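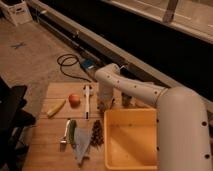
## Recording pick-and-place demonstrations for the Sakcombe set

This page covers one recording block at the tabletop station: laying out the objects, recording by teleoperation, labeling, and checking the episodes before upload. It assumes you can already power up the arm, home it, and drive it with the hand controller. If you can't, do the arm checkout first.

The Sakcombe set trains a single policy that takes fixed-camera video, joint positions and one written instruction, and outputs arm and gripper commands. All of its training data comes from people driving the arm. If the operator hesitates above the grapes, the policy learns to hesitate above the grapes.

### What you need

- The tabletop station, arm homed, bin on the table
- Objects from the shared pool (food items and kitchen items, both)
- A machine running the Lastico recorder
- An instruction sheet for the block
- An account on Gruber, the storage server

A block is 60 episodes. Plan on one operator for the whole block. Switching operators in the middle is allowed, but end the block and start a new one so that the operator field stays correct.

### 1. Fix the things that must not move

The table, the bin and the cameras stay put for the length of a block. Put the bin at the near right corner of the table with its long side along the edge. If the bin gets bumped, push it back before the next episode and make a note in the log.

Then check the things that move without anyone noticing:

1. Cables on the floor behind the table. Slack is fine. A loop that can reach the arm is a problem.
2. The chair. Keep it to the left of the table and leave it there.
3. Overhead light. On, at full. Daylight through the day will shift the color anyway, and we want some of that, but the overhead light should be constant.

Open the camera preview in Lastico and compare it with the reference still for the station. The back edge of the table and all four sides of the bin rim should line up to within a finger width, except where the arm covers them. If they don't, fix the camera mount. Do not slide the table to match the camera.

### 2. Lay out the objects

The pool has 17 objects. Use a subset for each layout. The exact subset is on the instruction sheet, but positions are yours to choose within these rules:

- Leave a gap wide enough for the open gripper beside every object you intend to pick, unless the sheet says "cluttered."
- Vary the angle of long objects. A banana that always points the same way produces a policy that only closes the gripper one way.
- Put at least one soft or floppy object in each layout. Let it fall as it falls; don't smooth it out.
- Overlaps are allowed. A soft item lying partly on a vegetable is a useful case, and the sheet asks for it on purpose in some blocks.
- Leave the bin empty at the start of every episode.

Two loose rows work well: fruit and small items toward the back, longer items in front beside the bin. Avoid a strict grid. Early blocks at Fustholm used one, taped out on the table, and the resulting policy went to grid points even when the objects were between them.

Change the layout every five episodes. Changing it means picking up every object and setting it down again, with at least one swapped for another from the pool. Nudging two of them does not count as a new layout.

### 3. Set up the recorder

In Lastico, create a session and fill in the fields:

| Field | Value |
|---|---|
| station | tabletop |
| rate | 15 Hz |
| operator | your initials |
| layout | starts at 1, goes up with each new layout |
| instruction | copied from the sheet |
| outcome | set after each episode |

Leave the rate alone. The cameras can run faster, but the joint log is resampled to match the video, and mixed rates inside one set cost us a week of cleanup in April.

Press **Arm check**. The recorder will read the joints, open and close the gripper once, and report any dropped messages. One or two dropped messages at startup are normal. If the number keeps rising, restart the recorder before you restart anything else.

### 4. Record one episode

1. Move the arm to its start pose. The start pose is a region, so vary it: over the back of the table, near the far right corner, higher, lower. Do not start with the gripper already above the target.
2. Read the instruction aloud. This is a habit worth keeping; it catches most cases of picking the wrong object.
3. Press record, then wait for one beat with the arm still.
4. Drive to the target in one continuous move. Slow down before contact, but do not stop.
5. Close the gripper, lift clear of the neighboring objects, and carry to the bin.
6. Lower the object until it is inside the rim, then open. Dropping from height makes round fruit bounce out.
7. Retract to a safe height and press stop.

A good episode at this station is short. If you find yourself circling the object to get a better view of it, stop, mark the episode as discarded, and practice the approach with the recorder off.
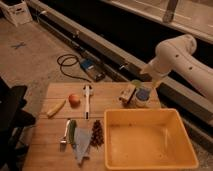
*Arm over the far right corner with nothing held. Utensil, vegetable, soft item and grapes are in the front row beside the bin.*

### 5. Handle mistakes correctly

Not all failed episodes are useless, so don't discard by reflex. Use these outcome values:

- **success** – object is in the bin, no other object was moved by more than its own width
- **recovered** – first grasp missed or slipped, a later grasp in the same episode worked
- **fail** – object did not reach the bin
- **discard** – wrong object, recorder fault, person in view of the arm, or anything that makes the instruction untrue

Recovered episodes are valuable and we never have enough of them. If a grasp slips, keep recording, back off a little, and try again. Two further attempts is the limit. After that, stop and mark it **fail**.

Do not fake a recovery by missing on purpose. Bernadette Coste ran a comparison of staged and real misses, and the staged ones are easy to spot in the joint data: the gripper slows down before the miss. The policy picked up the slowdown along with everything else.

### 6. Notes for particular objects

**Flat utensils.** Approach the handle from above with the fingers across it. Lift the handle end first if the head is heavier, then level out on the way to the bin.

**Grapes.** Take the bunch across its narrow side, near the middle. Set the grip limit to low. Replace the bunch when the fruit starts to split, and wipe the table and bin. Small specks in the bin are acceptable; juice on the boards is not, as it changes how things slide.

**Banana.** Grip across the middle of the curve. A banana that has gone brown should be swapped at the end of the block, not during it.

**Long green vegetables.** They roll. If one rolls during the approach, follow it and keep recording.

**Soft and floppy items.** Pinch a raised fold. If there isn't one, press down lightly with the fingers half open and close while pressing. This is the one case where touching the table is allowed.

**Jars and cups.** Grasp the body from the side where the layout leaves room. Grasping a lid from above is permitted only if the sheet says so.

### 7. Write the instructions

Each episode carries one written instruction. The sheet gives a base form, such as "put the banana in the bin." For every layout, write two more versions in your own words and rotate through them. Keep them plain. "Move the yellow fruit to the orange container" is good. Long sentences with a reason attached are not, and neither are jokes.

Name only objects that are on the table. If two objects fit the same words, add a location: "the one nearest the bin." Left and right are always given from the camera's side of the table, which is not always where the operator stands.

### 8. Review before upload

Watch every episode at four times speed. For each one, check that:

- the first frame shows an empty bin
- the object named in the instruction is visible at the start
- the outcome label agrees with the last frame
- the arm does not leave the camera view for more than a moment

Then run the block check:

```
lastico check --session <name> --strict
```

It tests for gaps in timestamps, joint jumps, and episodes shorter than two seconds. Joint jumps are nearly always a controller dropout. Discard those episodes and record replacements with the same layout number while the layout is still on the table, or with a new number if it isn't.

Upload to Gruber with the sync command printed at the end of the check. Don't rename the session folder; the loader reads the operator and station from it.

### 9. Where the set stands

Sakcombe currently holds 1019 accepted episodes. The thinnest categories are recovered grasps, overlapped objects, and anything started from a low pose on the left side of the table. If your sheet leaves the layout open, favor those.

After each training run, the held-out layouts are tested on the real arm and the misses are listed by object. The next sheets are written from that list, so a block that looks lopsided – six layouts of utensils, say – is probably meant to be that way. Ask before you balance it out.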